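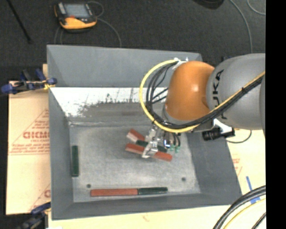 Red and green blocks in a gray bin.

The Lavari Holding

By Wenjie Du
April

Fiction

Sign up for our newsletter and receive new stories by email. You may unsubscribe at any time.

To the Members of the Stindura Digital Asset Trust:

In accordance with Section 50 of the Trust Agreement, the undersigned submits the following account of the holding known as Lavari, its discovery, and its present condition.

The Trust was established by the late Mr. Ding for the benefit of his descendants. At its founding it held 271 units of the coin called Muvivley, which at that time would not have bought a winter coat. Mr. Ding instructed that the units be placed in a wallet under the name Lavari, after the street on which he was born. The recovery phrase was to be divided between his two daughters. The elder received the first half and the younger received the second. Neither was to disclose her portion except in the presence of the other.

The daughters ceased to speak in the year of the funeral. The matter in dispute was a dining table.

During the years of their silence, the price of Muvivley rose, fell, and rose again. The Trust recorded each change in the quarterly statement and mailed a copy to both households. The elder daughter returned hers unopened. The younger acknowledged receipt by postcard and on one occasion asked whether her sister was well. The Trust replied that it was not authorized to provide personal information concerning a beneficiary.

The undersigned regrets that reply. It was correct under the Agreement.

In April the elder daughter telephoned the office shortly before closing. She stated that she was prepared to read her words aloud. She was informed that a meeting would be arranged, and that both parties must attend in person. She asked what the table would be worth now. The undersigned stated that the Trust held no interest in the table.

The meeting took place in the small conference room. The elder daughter brought an envelope. The younger brought nothing, having committed her half to memory. She recited it slowly, with her eyes closed, and at the ninth word her sister began to laugh. The word was "soup." Their father had disliked soup and had said so at every meal of their childhood.

The wallet opened at 4:15 p.m. It contained 165 units. The remainder had been transferred out by Mr. Ding himself, within a month of the founding, in a single payment to a furniture maker.

The beneficiaries were advised of their right to contest the accounting. Both declined. They asked for the use of the room until six, and the request was granted.

Respectfully submitted,
The Office of the Trustee

Search stories
Enter keyword
Go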